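Kuder Cotton Work Gloves, 100-pack

I bought these because the listing had 2,137 ratings and nearly all of them gushed. That should have been my warning. Kuder calls them "museum grade," a phrase that means whatever the seller wants it to mean.

The fit first. I ordered large and the fingers are long enough but the thumb is wide and baggy, so picking up a coin or a loose print takes two tries. The cuff is better. It stays put when you bend your wrist, which the Pickering pairs I used before never did.

Lint is the bigger problem. Out of the bag they shed on anything dark. One trip through the washer helped, two made them shrink. The Stultness store sells a thinner glove for a bit more money, and on black frames I'd take that one.

Are they bad? No — for polishing silver or hanging pictures they do the job, and at this price you can toss a dirty pair without guilt. I just don't believe the claim that each one lasts 81 washes. Mine looked tired after four.
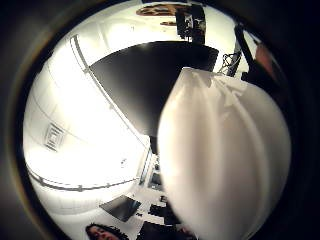
White glove, thumb side, close up.

Three stars. I'd buy a small pack before committing to the big one.

Posted from Skestdale, 30 June 2018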